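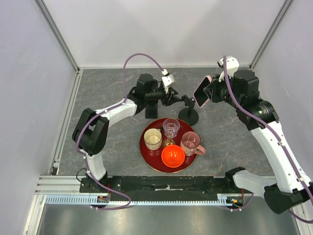 The dark table top with the tray, the small black stand and the phone in the pink case.

Which phone stand for a dark stone-look table?
Forum: Desk and Home Office

mahnaz_k
2022-12-17
Hello all. I would like your opinion on the small black stand, the one with the flat round base and the short post with a jointed clip on top. I want to keep my phone upright next to the tray where I put my keys, because I read recipes and answer calls at the same table. My worry is the height. The post is short, and my neck already complains when I look down too long. Is it better to buy a taller one?

stavex63
Taller is better for the neck, but a tall post on a small base will fall when you tap the screen. I had one for 13 months and it fell on me every week. Short is fine.

Eluned L.
I do not agree with stavex63. It depends on the weight of the base. Mine is tall and heavy, and it has never moved. What you should check is the joint -- if it is weak, the phone slowly bows down to you like a polite waiter.

mahnaz_k
Thank you both. My case is pink too and rather thick. Does a clip like this open wide enough for a phone with the case on?

Eluned L.
Measure the phone with the case on, then ask the seller how wide the clip opens. I forgot this once and had to send the stand back.

jgoodall
I like the table top more than the stand! Dark gray with those faint pinkish veins, and the pink case goes well with it. Is it hard to keep clean? I have a plain black one and it shows every finger.

mahnaz_k
Mine has the same kind of veins and they hide crumbs quite well. Water spots you will still see. I wipe it with a damp cloth and then a dry one.

stavex63
Back to the question please. For calls, put the stand behind the tray and not in front, or you will hit it each time you reach for the keys.

Eluned L.
For calls yes. For recipes I would bring it closer, the letters are small.

mahnaz_k
I will try the short one first, with a book under it if my neck is not happy. I will write again in January.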